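Wandislow Toaster Oven Set – data card

Version of 01/07/2026

Wandislow is a set of two-arm recordings made for Flekex, which runs the break kitchens at the Hinrichs parts warehouse. The night crew there warms up and hands out a lot of food between shifts, and the people doing it are packers who get pulled off the line. We wanted to see how much of that a pair of arms could take over, and we're excited to share what we have!

What's in it
- 640 episodes, 16 hours
- head view, joint positions, gripper state
- a text note per episode

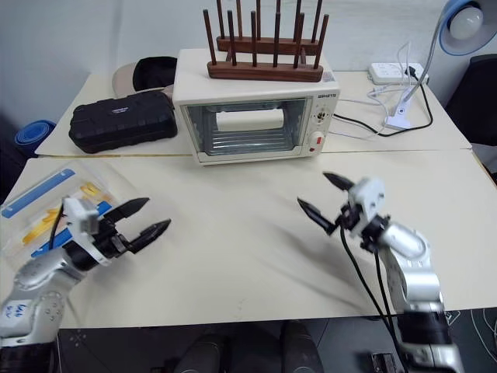

Task setup came out of long talks with the kitchen crew – they told us which chores they'd gladly give away (anything with an oven door) and which they'd like to keep, mostly talking to people at the counter. We kept the layout modest on purpose. A white knob and a glass door on a small toaster oven already give a policy plenty to get wrong, and the drying rack on top of the oven means an arm coming in high has to mind the pegs. Labels for each grasp are in the notes file.

Changes at work
Since September, two packers have moved to checking and restocking, with the same pay grade. They also review failed episodes, and their comments are the best part of this release. Please read them!

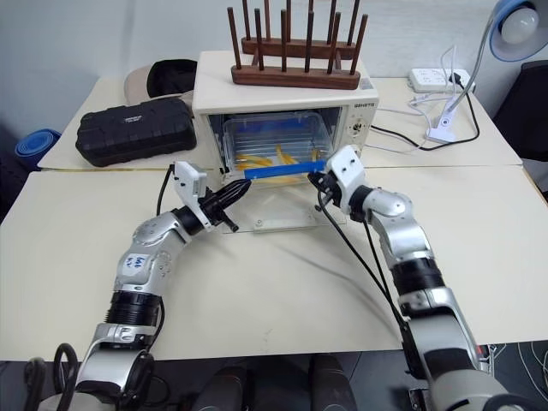

One packer wrote in the shift log that she doesn't miss the oven duty at all, but wants a say in when the arms run, so that breaks aren't planned to suit a machine. Flekex has put that into the schedule rules.

Known gaps
- one oven model only
- 71 episodes have no text note
- no recordings with people reaching in

Loading
Use the Jellik reader, version 300 or later. Older ones drop the gripper state.

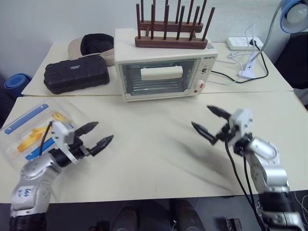

According to a comment on our tracker, the next release should list how many minutes of staff time go into resets, which never show up in success rates. We agree – the field is already in the draft format, and old episodes will get it where the logs allow.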